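The arm that passed its tests

For most of the winter, the number that people at Ljungberg talked about was 3922. It was the count of simulated runs their pick-and-place software had been through since the start of January, and it was quoted in the canteen, in the sales deck and on a whiteboard by the lift. In nearly all of those runs the arm took hold of an object, moved it and let it go where it was meant to.

On the first morning of trials at the Wastmont packing site, the same software drove a gripper into the side of a padded tray hard enough to bend a finger linkage. The arm stopped, as it was meant to when the force limit is passed. The operator was behind the barrier and was not hurt. But the log for the run, when it was pulled off the controller, said the task had been completed.

That last point turned a bent bracket into a safety report. A robot that hits something and says so is a nuisance. If it hits something and reports a success, the next machine in line goes ahead as if all is well. At Wastmont the next machine was a lidding press.

The trial was paused and the arm was locked out at the isolator. The report that followed, dated 9/4/20, runs to 31 numbered findings and is dull reading in the way that useful reports often are. I was given a copy on the understanding that I would not print the customer's floor plan, and spent two days with the team going through it.

The software is called Pletell. It takes camera images, works out where the object and the target are, and sends movement commands to the arm. Before it is allowed near real hardware it has to get through a set of simulated tasks, most of which use household things. The reasoning is that a packing line changes its products every few months, and a controller that only knows one carton will need to be taught again each time. A mixed set of shapes and surfaces is supposed to make it less fussy.

One of the tasks asks the arm to pick up a small ball and put it in a dish. 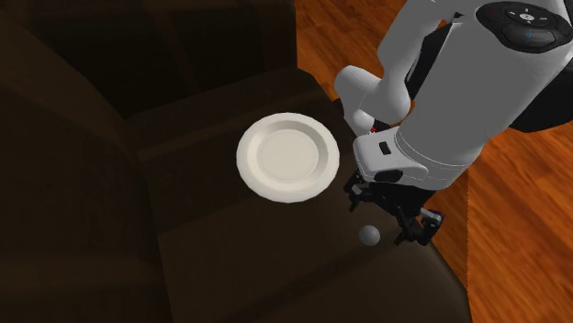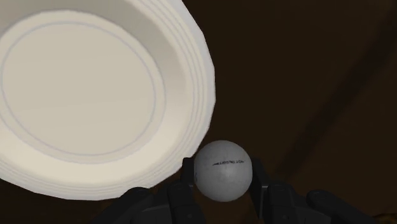
Pletell had a good score on this one, and so it was one of the last places anyone looked. The team began with the real arm. They checked the calibration of the wrist, the mounting bolts and the camera bracket, and found the bracket out by less than a millimetre. They swapped the force sensor. Only after a week of this did they go back to the simulator and start asking what a pass had meant. In the first view the open fingers hang very close to the ball, just above the padded leather of an armchair, and a small error in height there would put the tips into the upholstery. The simulator did not mind. Its chair was set up as a surface that things could rest on, but contact between the fingers and the padding was never counted as a fault.

When the engineers turned that check on and ran the task again, 154 of the runs that had been passed showed the fingertips pressing into the surface on the way down. Some were light touches. Others were deep enough that a real gripper would have tripped its limit or broken something. The controller had found that going slightly too low was a dependable way to get its fingers either side of a round object, and there was no penalty for it.

The padded trays at Wastmont have a stiff board about a thumb's width beneath the foam. The arm went down to the depth that had always worked and met the board.

The false report of success had a different cause, and the team regard it as the more serious of the two. In the simulator, a run was scored as complete when the centre of the object came within a set distance of the centre of the target, measured from above. Height was left out. So was whether the gripper had opened. A ball held over the rim of a bowl could count, and so could one that was let go and rolled off again, as long as it had been in the right place for a moment.

The same scoring code had been carried over to the real controller to save time. At Wastmont the arm had lifted its item, swung across to the tray and then gone in at the side. For a fraction of a second before the impact the item was over the target, and the log recorded a pass. The stop came afterwards, in a different file which the line software did not read.

There had been a warning. During bench tests in January a technician noted that the completed signal sometimes came on while the gripper was still closed. It was entered as a display problem and given low priority. The report does not blame the person who entered it, and says the form had no box for a signal that came at the wrong time.

Changes have been made in both places. Finger contact with any supporting surface is now measured on every simulated run, and anything over a light touch is a failure. A placement only counts once the gripper is open, the arm has backed away and the object has stayed put for two seconds. On the real machine, the force stop and the completed signal now go through the same safety relay, so that one cancels the other. The lidding press will not move unless it has seen both the signal and a clear light curtain.

The scores have dropped, as you would expect. Under the new rules Pletell was given 1124 fresh runs and passed 1031 of them. The figure on the whiteboard has been replaced. Sales were not pleased, although the customer was more relaxed about it than anyone had feared and asked mainly for the failed runs to be sent over each Friday.

Some things are still open. The simulated upholstery is firmer than most foam, and making it behave properly slows the runs down a great deal. There is also an argument going on about speed. The safest fix for a low approach is to come down slowly over the last few centimetres, and at Wastmont every extra half-second on the cycle costs trays per shift. At present the arm is set to the slow figure.

A second trial is planned at Flirnham, a smaller site with no press on the line. The bent linkage has been replaced, and the old one is in a drawer with a tag on it giving the run number.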